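초록색 하나 집는 데 50번

나는 원래 손재주로 먹고살던 사람이다. 정확히는 무대 인형을 조종했다. 줄 인형 말고, 손을 쑥 집어넣어서 쓰는 거. 그러다 극단이 문을 닫았고, 통장이 바닥을 보일 즈음에 드린다(Drinda)라는 회사에서 원격 조작자를 뽑는다는 글을 봤다. 자격 요건이 딱 한 줄이었다. "손이 차분한 분." 아니, 이건 내 얘기잖아!

면접은 비앙카가 봤다. 비앙카 크르스테아(Bianca Cârstea). 모니터 너머에서 내 이력서를 보더니 인형극 대목에서 고개를 들었다.

"인형한테 물건 쥐여 본 적 있어요?"

"그럼요. 꽃도 쥐여 보고 칼도 쥐여 보고, 한번은 진짜 달걀도요."

"깨졌어요?"

"첫날만요."

그렇게 붙었다. 출근 첫날이 2020년 10월 13일이었는데, 출근이라고 해 봐야 우리 집 작은방이었다. 회사에서 보내 준 조종간을 책상에 나사로 조이고, 스쿠르켈(Skurkell)이라는 시뮬레이터를 켜고, 헤드셋을 쓰면 끝. 화면 속에 하얀 팔이 있고 내가 손목을 꺾으면 팔도 손목을 꺾는다. 처음 10분은 너무 신기해서 과제는 내팽개치고 인사만 시켰다. 꾸벅, 꾸벅. 그게 다 기록되고 있다는 건 나중에 들었다.

과제는 간단했다. 초록색 물건을 집어서 들어 올리고, 잠깐 버틴다. 50번 성공하면 한 묶음. 내가 하는 걸 보고 마리네스쿠가 배운다고 했다. 마리네스쿠(Marinescu)는 사람이 아니라 학습 모델 이름이다. 나는 그걸 모르고 며칠 동안 마리네스쿠 씨께 잘 부탁드린다고 보고서 끝에 적었다. 비앙카는 한 번도 안 고쳐 줬다. 나쁜 사람!

그런데 이 초록색이 만만치가 않았다. 세게 쥐면 모양이 밀리고 살살 쥐면 쏙 빠진다. 달걀은 차라리 쉬웠다. 달걀은 적어도 손바닥에 느낌이라도 있지, 조종간은 그냥 조종간이다. 첫 묶음에서 나는 19번을 내리 떨어뜨렸다. 떨어진 초록색은 아래로, 아래로, 회색 속으로 사라졌다. 바닥이 없는 세상이라 떨어지는 소리도 안 났다. 그게 은근히 서러웠다. 뭐라도 떨어뜨렸으면 쿵 소리는 나야 하는 거 아닌가.

그날 밤에 비앙카한테 전화가 왔다.

"기록 봤어요. 왜 집기 전에 매번 멈춰요?"

"멈춰요? 제가요?"

"한 박자씩. 꼭 숨 쉬는 것처럼요."

아, 그거. 인형극 버릇이었다. 인형은 뭘 잡기 전에 먼저 봐야 한다. 보고, 숨 쉬고, 그다음에 손이 나간다. 안 그러면 관객이 안 믿는다. 나는 그걸 스승한테 맞아 가며(대본으로 머리를 맞았다) 배웠고, 이제는 냉장고에서 김치통 꺼낼 때도 그런다.

"고칠까요?"

비앙카가 한참 뭔가를 두드리더니 그냥 두라고 했다. 대신 손가락을 한쪽으로 기울여서 들어가 보라고. 정면으로 덥석 물지 말고, 비스듬히.
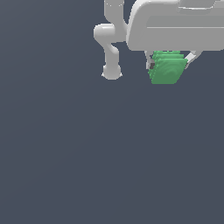
다음 날 아침에 밥도 안 먹고 조종간부터 잡았다. 보고, 숨 쉬고, 비스듬히. 스무 번쯤 하니까 어깨에서 힘이 빠졌고, 점심때가 지나서는 라디오를 틀어 놓고 했다. 트로트가 나오면 확실히 더 잘됐다. 비앙카한테 말했더니 그건 보고서에 쓰지 말라고 했다.

묶음이 하나둘 쌓이고 11월이 됐다. 마리네스쿠가 혼자 해 보는 날이라고 해서 나도 화면을 나눠 받았다. 조종간에서 손을 떼고 앉아 있자니 손을 어디다 둬야 할지 모르겠더라. 결국 엉덩이 밑에 깔고 앉았다. 내가 움찔하면 저쪽도 움찔할 것 같아서. 연결도 안 돼 있는데.

80번을 시킨다고 했다. 네트덴(Netden) 쪽 사람들도 들어와 있었는데 카메라를 꺼 놔서 몇 명인지는 몰랐다. 아무튼 다들 조용했고, 하얀 팔이 내려왔다.

내려오다가, 초록색 바로 위에서, 멈췄다.

딱 한 박자.

"지연인가요?" 누가 물었다.

"아니요." 비앙카가 대답했다. "보는 거예요."

그러고는 비스듬히 들어가서 집었다. 나는 엉덩이 밑에서 손을 빼다가 커피를 엎었고, 마이크가 켜져 있어서 내가 지른 소리를 모두가 들었다. 뭐라고 질렀는지는 안 쓰겠다.

일이 끝나고 접속자들이 하나씩 나갔다. 나도 나가려는데 화면 구석에서 팔이 움직였다. 과제도 없고 집을 것도 없는데 손목을 천천히 꺾더니, 꾸벅.

또 꾸벅.

"비앙카, 첫날 기록도 넣었어요?"

"지운다는 걸 깜빡했네요." 비앙카가 말했다. 목소리를 들으니 영 깜빡한 사람 같지는 않았다.

나는 헤드셋을 쓴 채로 마주 고개를 숙였다. 커피가 책상 끝에서 양말로 뚝뚝 떨어지고 있었다.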